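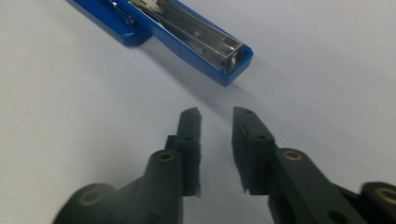 Holier Than Which? Belonging, Doubt and the Parish Supper in the Lamska Valley

Paperback. Gaete Press, Religion and Everyday Life series, number 22.

$29.00
Ebook $25.00
In stock – ships from our Plisis warehouse

Overview

Most books on secularization begin with a graph. The line starts high on the left, heads downhill to the right, and the reader is invited to feel either sad or modern. This one begins with a casserole sign-up sheet in the Lamska valley, where three churches and a prayer house share one road, one snowplow and a long memory of who left which congregation and over what.

The census says the valley has 2406 residents. The membership rolls of its four congregations, added together, say it has rather more. From this awkward sum the author builds a study of what people mean when they say they "belong" to a church they don't attend, or attend one they will tell you, with some heat, they do not belong to. Drawing on two years of fieldwork, parish minutes going back several generations and a great many suppers, the book argues that religious identity in small places is kept up mostly through chores. Belief comes into it as well, though usually after the dishes.

Readers looking for a theory of everything will find a theory of one valley. It travels better than you might expect. The chapters on mixed marriages and on the hymnal dispute have already been assigned in courses well outside the sociology of religion, including one on conflict resolution, where we're told the students found it discouraging.

What's in the book

Introduction: The Sheet on the Door
1. Four Steeples, One Road
2. On the Rolls: Members, Near-Members and the Dead
3. The Hymnal Dispute, First Phase
4. Married Out, Married Back In
5. Who Brings the Ham: Lent, Fasting and Public Opinion
6. The Hymnal Dispute, Second Phase
7. Young People, or Where They Went
8. Doubt as a Neighborly Act
Afterword: Snow
Appendix A: A Note on Method and Overeating
Appendix B: Interview Guide
Notes, bibliography, index 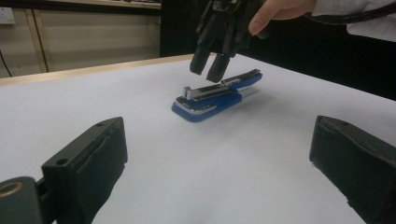
The second printing corrects a handful of errors in chapter 3, where two of the congregations were switched for the length of a paragraph. We heard about this from both of them. The running heads in chapter 6 have been fixed too, and the map now shows the prayer house on the correct side of the river, which matters more than an outsider might think. Anyone holding a first printing can download the corrected pages from the Gaete site at no charge. Page numbers are unchanged, so citations to the first printing will still work.

Who it's for

Upper-level undergraduates and graduate students in religious studies, sociology and anthropology will get the most use out of it. Clergy have also been buying it in encouraging numbers, sometimes two copies at once, and we have stopped asking. General readers can skip the second half of the introduction, where the author settles accounts with the literature, and go straight to chapter 1 without losing the thread.

Some background in the study of religion helps but isn't required. Terms are explained when they first turn up. "Vicarious religion" gets a full page and a mildly skeptical footnote.

For instructors

Exam copies are available as ebooks on request from a school address. A reading guide with discussion prompts for each chapter can be downloaded once you've adopted the book. Chapters 2, 4 and 8 stand well on their own if your syllabus has room for only a week of this, and most syllabuses do. Chapters 3 and 6 should be read together or left alone.

Details

Series: Religion and Everyday Life
Binding: paperback, sewn
Illustrations: maps, tables, one reproduced seating plan
Language: English
Subjects: Religion and society; Christianity, local history; Rural sociology

Shipping and returns

Orders placed before noon leave Plisis the same day. Returns are accepted within 25 days if the book is in salable condition, meaning we could sell it to someone fussier than you. Underlining counts as use, even in pencil – even if you agreed with the passage. Ebooks can't be returned.

Also in the series

The Long Pew: Seating and Status in Country Churches
Lamps for Hire: Shrine Keepers and Their Landlords
Feast, Fast, Freezer: Religious Calendars in the Modern Kitchen (due in July)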